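**Tile floors: the monthly wash**

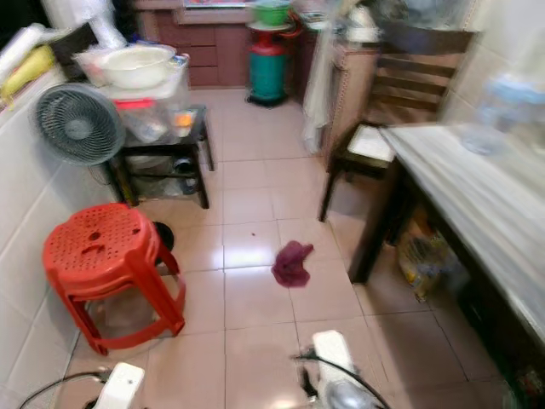

How often should glazed tiles be washed with more than plain water? Once a month is enough for most kitchens, using 5 ml of mild washing-up liquid to a bucket of warm water.

Gemma Bellini has looked after the Clitari flats for 27 years and still sees people using far too much soap. It dries as a film, and the film holds dirt. Rinse with clean water and change it when it turns grey - usually after each room.

Keep vinegar off the grout. If yours is crumbling, tell Kulsoom Bajwa at the office before the end of August, when the repair list closes. New mop heads are in the ground floor cupboard, one per flat.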